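Good practice at the bag: house rules for small picking cells

March 30, 2023

Readers of this blog will be aware that the Pindwood bench has been through a long period of revision. The written rules for the bench had grown to 15 pages, many of them repeating one another, and it was decided in March that they should be replaced by a shorter code which a new operator could read in one sitting. The code has now been in use for 984 logged picks. I set out below the parts of it that concern work with soft containers, as several correspondents have asked for them.

Rigid bins are well covered by the older notes from the Saltix project. Paper bags are not. A bag changes shape whenever it is touched, its rim can fold inwards, and its walls hide the lower items from any camera that is not looking almost straight down. A rule written for a tray will often be followed to the letter at a bag and still produce a poor record.

Before the arm is enabled

1. The bag is to be opened fully and its rim pressed back by hand. A rim that stands up on one side is to be pressed back again before the first approach.

2. Items are to be placed in the bag by one person and checked against the list by another, where two people are present. Mixed contents are permitted and encouraged: something hard and smooth, something crumpled, something that tapers.

3. Both camera views are to be opened and looked at. An operator who has seen only the wrist view has not completed this step. The overhead view is frequently blocked by the gripper itself, and the wrist view tells the operator little about where the cables are lying.

The two views, in that order:

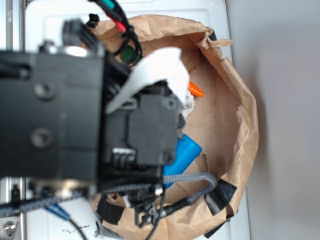
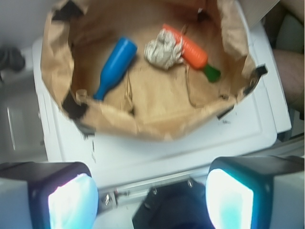 Cables and moving parts

4. Every cable that crosses the working area is to be followed by eye from one end to the other before motion begins. Ribbon cable and thin wires near the gripper deserve the most attention. Slack is necessary for the wrist to turn, but a loop that can reach the rim of a bag can also catch on it.

5. No hand is to enter the bag while the arm is enabled. This applies equally to tidying, to straightening the rim and to retrieving a dropped item. The arm is disabled first, and the operator says so aloud.

6. Tape used on or near a bag is to be checked at the start of each set. Loose ends are removed or pressed down.

During and after a set

7. A set consists of up to 1,228 recorded steps. Beyond that length we found that reviewers became careless — the error rate in the labels rose before the error rate at the bench did.

8. Items that overlap are to be recorded as overlapping. Operators should resist the wish to separate them by hand for the sake of an easier pick. If the item list includes toy food, the toy is named as such, so that the labels remain plain to a reader who has never visited the bench.

9. Scraps and loose fibres are to be noted in the log at the end of the set and cleared before the next one. Paper sheds more than people expect.

10. A failed pick is kept. The earlier Tutenside rules allowed operators to delete an attempt and begin again, and this provision has been withdrawn in full.

Matters still under review

The Baptiste trial raised a fair objection to rule 2, namely that a second person is often unavailable in a small workshop. I accept this. The present wording is a compromise, and a written self-check with 5 entries is being drafted for those who work alone. It will be published here when it has been tested for a reasonable period.

There is also the question of when a bag should be retired. At present the matter is left to the judgement of the operator, who is asked to replace any bag whose rim no longer holds its shape. Some readers would prefer a fixed number of sets. My own view is that bags differ too much for a single number to serve, although I would be glad to see records from other benches before the wording is settled.

Comments on the numbering, the wording or the order of the rules may be left beneath this post.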